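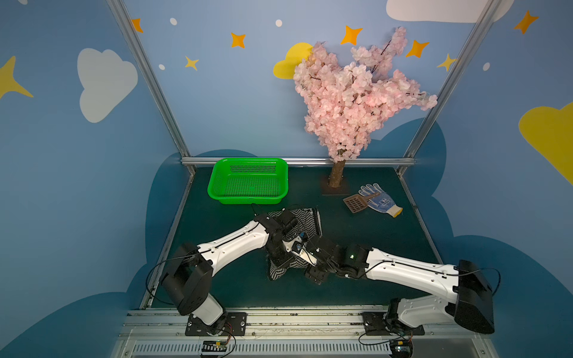
Zoriana Tkachenko asked for more two-handed fabric episodes before we add any new objects, and wrote that her policy still drops a corner when both grippers close near each other. This release is our first answer to that.

Kevska Fabric Set
Data card, updated Jan 8, 2020

Contents
- 2,000 teleoperated episodes, two arms, one cell
- Up to 100 seconds per episode
- Joint positions, gripper state and video

Task
The operator picks up, moves or folds a patterned textile. Other items may lie on the table and are not part of the task.
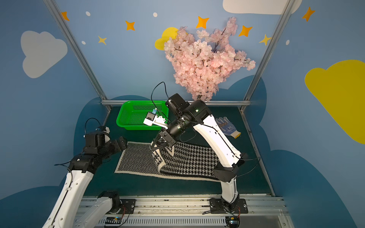
Fig. 2. Right gripper holding a fold of houndstooth fabric.

Known problems
- 73 episodes have a late gripper signal. They are listed in late.txt; leave them out of training.
- Success labels were set by one person, Amândio Figueiredo, and have not been checked by a second.
- The wall decoration is a poor test of new backgrounds. Use the Ullia split for that.

Splits
Train and test are divided by operator. Do not shuffle them together.

Search this site Go

Contact: Olga Benítez, Flarport
© Flarport
Back to top

Related
Ullia background split
Nghiêm gripper logs
Kevska loader notes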